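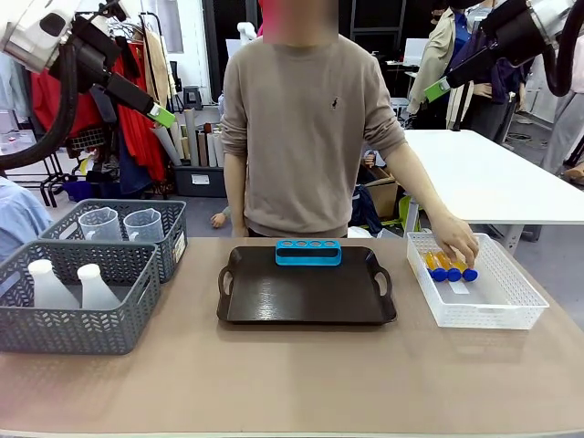

Search reviews Type and press Enter

Workplace > Automation > Bench Robots

Stornia two-arm bench robot, reviewed
By Tâm Trương | April 29, 2026

We've had the Stornia for 42 shifts. It racks small bottles without complaint, which puts it ahead of me. My job used to be racking bottles. Now I set bottles in the basket for something else to rack, and my title has grown by two words. My wrists feel better. The green fingertips wear out fast, and Gashi takes 6 days to ship more. Lunch is still ours. 4 out of 5.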